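Tania Biswas
Thread on the folding work at Flemcombe, written up from my shift notes. Opinions are mine and not the firm's.

1/ Flemcombe is a linen and garment service with 47 people on the floor. Plondora makes the folding cell we are getting. My job used to be folding. Since May it has been folding with a gripper in my hand, so that the cell has something to learn from.

2/ The sessions are done on a bed. Plondora asked for household surfaces as well as our steel tables, on the grounds that a machine trained on steel tables only knows steel tables. Fair point. The bed is lower and softer, and my back has opinions about both.

3/ The hand tool has two fingers with blue pads. It pinches, and that is all it does. Everything I used to do with a flat palm has to be redone as a pinch and a drag. A white shirt starts spread out with ridges running across it, and you have to choose which bit of cloth to take first. 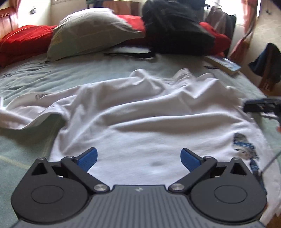
4/ Choosing the first grip takes longer than the fold. By hand I never noticed I was choosing. We now have a written grip order for shirts, argued over at length, and it has changed 3 times.

5/ Rates. My target by hand was 307 pieces a shift. There is no target on the gripper sessions. Payroll had no code for work without a piece rate, so for the first pay period we were entered as "training, other" and lost the bonus. It was corrected after Stoletti, our rep, took it up. If your site is about to do this, get the pay code agreed before anyone picks up a tool.

6/ Seven of us do the sessions. The rest of the floor is covering our tables. Their workload went up in the same week ours changed, and the rota did not show it. Turunen, who runs the floor, now counts session hours as absence for planning purposes. Ugly label, correct arithmetic.

7/ Skills. The people picked were the fastest folders. I think that was a mistake. Fast folders skip steps and recover with the other hand, and a pinch grip gives you very little to recover with. The steadiest results so far come from a colleague who moved over from mending.

8/ Layers are the hard part. Once a white piece is folded over on itself you want the top panel and nothing under it. Come in too low and you lift the lot. Ruffled edges are worse than plain ones, and a raised seam helps if you approach it square on.

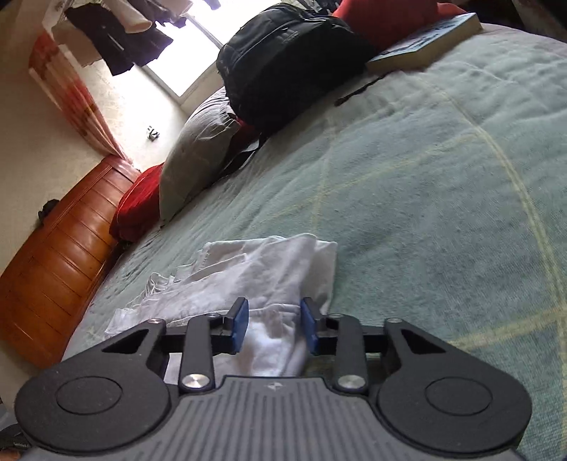 9/ What we have been told about jobs: no posts go this year, and the cell takes flat items first. Shirts stay with people until it can do them. Nobody has put a date on that and I would not believe one.

10/ What we have not been told: the grade for whoever minds the cell. It is being described as "supervision" in meetings and as "operative" on the draft job sheet. Those are different pay bands. I have asked in writing.

11/ Next grip order review is at the end of the month. I will add to this thread when the job sheet comes back.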